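Shows we would bring back: your answers

In the last issue we asked which short-lived series you would give another season, and the replies kept coming in until Friday. We had 114 emails, plus one letter sent to the old address, which was forwarded to us. Thanks to everyone who wrote.

The clear winner was Zelilov, the harbor town mystery that ran for eight episodes and stopped with the ferry captain still missing. It got 29 votes. Most of you said the same thing about it: the last episode was written as a midseason break, and it plays that way. Pylyp Nazarenko wrote that he has watched the series three times and still thinks the sister knew. Ailsa Dunbar would settle for a single two-hour special, as long as the original cast came back and the harbor pilot got more to do.

Second place went to Gaillard, which surprised us a little. It had two full seasons and a proper ending. Several readers felt the second season was rushed, though, and that the courtroom story needed at least four more episodes. Lutz Vogler disagrees and asked us to print that he does. He thinks the second season is the better one and that a third would have spoiled it.

Cutesine came third. For those who missed it, this was the half-hour comedy set in the kitchen of a failing theme restaurant. It was moved to a new time slot twice in its first month, and a lot of you only found it after it was gone. If you are starting now, skip the pilot and begin with episode two. The pilot has a different actor as the owner and a laugh track that was dropped right after.

We also heard from a small group of people who want more Ikix. It is an animated series, six episodes of 11 minutes each, and it has almost no dialogue. Anil Varma described it as the only science fiction show he can watch with his daughter and his father in the same room. I watched all six last weekend on his advice. The first two are slow, and the fourth is very good – the one where the crew has to wait out a whole night without power.

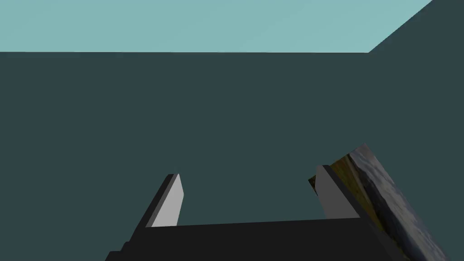 A few people named shows that are still on the air. We did not count those, but we understand the worry, especially with the renewal announcements not due until September.

One correction from last time. The review of the Gaillard box set said it included the deleted scenes from both seasons. It has them for the first season only. Anil Pai caught this and we have fixed the version in the archive.

For next month, we would like to hear about the opposite problem: a show that should have stopped sooner, and the episode where you would have ended it. Please keep it to one show per person and put the title in the subject line. Mark any spoilers for the final season so we can print them at the end of the column.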